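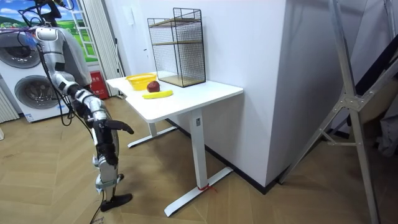 4.3 Grip faults that the success score does not show

The usual way to report a tidying task is to give the share of runs in which the object ended up where it was meant to go. We did so in section 4.1, and the figure looks healthy. We do not think it should be trusted on its own. In this section we go back to the runs that were marked as successes and ask how many of them contained a fault that a person standing near the desk would have cared about. The answer is less comfortable than the headline score.

The set-up is the one described in section 3. Arthur, the humanoid used throughout, works at a white desk with a small number of household objects, among them a yellow woven basket, an apple and a banana, and a wire-mesh shelf rack standing at the back right of the desktop. The controller is Lekum, release 31, with the settings its makers recommend. Nothing was tuned for the faults discussed here, and we did not know about most of them until the logs were read by hand.

The fault we call a late release is simple to state. The controller sends the command to open the hand, reports that the hand is open, and moves on to the next step of the plan. The fingers, meanwhile, have not opened, or have opened only in part. The arm then travels with the object still held. If the object is soft and light, little follows from this. It may drop a moment later, sometimes in the target area, and the run is scored as a success. If the object is stiff, or is caught on something, the arm pulls whatever it is caught on.
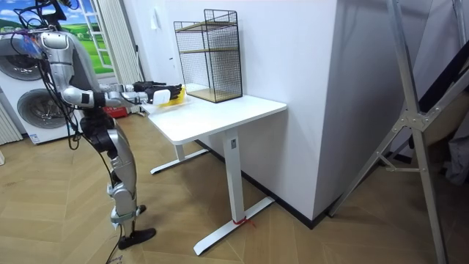 Figure 6. Arthur at the desk during the trials, with a yellow object gripped in the nearer hand and the second hand held behind it.

Of the 100 runs that were scored as successes and kept for review, 31 contained at least one late release. Two readers, Fenna Desmet and Willy Bosman, went through the logs separately, and a run was counted only if both had marked it. Where they differed the run was left out, so the count is more likely to be too low than too high. It would be easy to call these harmless, and an early draft of this paper did. We now think that word hides the problem. A fault is harmless only in view of what was being held at the time, and the controller has no idea what is being held. It has a label for the object and a plan for the hand. It does not check one against the other.

We looked first for a cause in the hand. The maker of the finger drives, Vorken, supplies a self-test, and both hands passed it before and after the trials. This tells us less than it seems to. The self-test opens and closes the fingers with nothing between them, and a late release by its nature happens under load. We repeated the test with a rolled towel in the palm and saw the fault in the right hand, though not on every try. The left hand did not show it. We would not read much into the difference between the two, as the right hand had done far more of the work by that point.

The second candidate is the way the open state is reported. Lekum takes the hand to be open when the motor current falls below a fixed level and stays there for 40 milliseconds. A stalled finger draws a high current at first, but the drive then cuts its own supply to protect itself, and the current falls. From the controller's side the two cases look the same: a finger that has opened freely and a finger that has given up. We find this the more likely account of most of the cases, but we have not proved it. A proper test would need a position reading at each finger joint, and the logs we kept hold only one reading per hand.

A third account was put to us by Roel Dewulf, who maintained the cabling during the trials. The cable bundle that runs down beside the arm is stiff, and in some poses it may press on the connector at the wrist. A brief loss of signal there could also produce a false open report. We went through the logs for dropped messages and found a few, but they did not line up with the late releases in any way we could make out. We cannot rule it out for single cases.

One run deserves to be set out in full, as it was the only one stopped by hand. In run 1162 the task was to lift the basket and set it down nearer the middle of the desk. The basket was lifted and lowered as planned. The hand was reported open. The arm then began its return to the rest pose with two fingers still hooked through the weave, and the basket went with it. Agathe Masson, who was holding the stop button, pressed it before the basket reached the edge of the desk. The scoring script had by then already written the run down as a success, because the basket had been in the target area at the moment the hand was reported open. Had she not pressed the button, the run would have gone into our results with no mark against it.

This last point worries us more than the fault itself. The script and the controller share the same signal. When the signal is wrong, the machine makes a mistake and the score says that it did not. We suspect that the same is true of other published results in which the end of a run is taken from the controller's own report, but few papers say enough about their scoring for a reader to tell.

After the trials we tried the fix that Hernano, the firm which packages the controller with the arms, suggests for a related fault: a longer wait before the arm moves off. It made late releases rarer. It did not remove them, and it has the drawback of making every run slower in order to hide a fault that is still there. A stalled finger does not free itself by being given more time. Gisela Bravo tried a small change instead, in which the arm lifts a short way after release and the wrist load is compared with its value for an empty hand. This caught the heavier objects well. It missed the light ones, for which the difference in load is lost in the noise of the sensor.

We therefore report both numbers in section 5, the plain score and the score with late releases counted as failures, and we ask that the second be the one that is quoted. Neither says how the arm would behave with a person's sleeve in its fingers. We have not tested that, and with the present hand software we do not intend to.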